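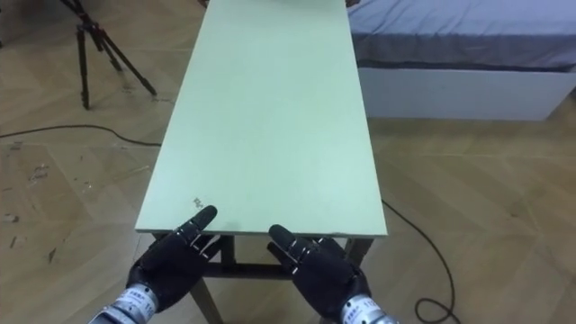 Fig. 1. Long table, mint-green top.

June
By Lotte Goossens

Ticket 508: Brestament shows wrong coalition totals for the loan guarantee vote
Status: open (was closed, reopened by me)

Problem as reported: the country page for the loan guarantee vote lists the junior coalition party as backing the government. The party's own statement says it abstained. Two of our foreign policy writers were ready to quote the page as proof that the prime minister has a solid majority to show Washington. I asked them to hold off.

9:10 a.m. Checked the page against the official parliamentary record. The record says abstained. Our page says in favor. Vendor's first answer was that the record "may have been updated later." I doubt it. The document has one version and no correction note.

9:45 a.m. Cleared the cache as instructed. No change. I was told to try a different browser, which I did, and the party was still in favor in that one too.

10:30 a.m. Pulled the raw feed from Hikel, where Brestament gets its roll calls. The raw feed has the abstentions marked correctly. So the error comes in on our side of the feed, whatever the status page says about all systems being normal.

11:20 a.m. Vomeneo support suggested that the party "usually votes with the government" and that the display was "directionally right." I don't accept that as a fix. A coalition partner sitting out a vote on foreign loans is the whole story, and the page erases it.

1:15 p.m. Found something. The import table has 5 vote codes and the page template knows 3. The other 2 (abstained, present but not voting) fall through to the default, and the default is set to the party leader's last recorded position. Who chose that default I can't tell from the history.

2:00 p.m. Ticket closed by vendor with the note "resolved by reimport." Reloaded the page. Same totals. Reopened.

3:40 p.m. Latuheru has put a patch on the test site that shows unknown codes as "other." The loan vote now looks right there. I have not checked the budget votes or the treaty vote — and I would not trust the approval chart either, as it draws on the same table.

Still needed before I agree to close:
- patch on the live site
- a correction note on the loan vote page
- the name of whoever signs off on defaults
- a list of older pages that used them

Until then please don't cite coalition totals from Brestament in anything we publish. Use the parliamentary record.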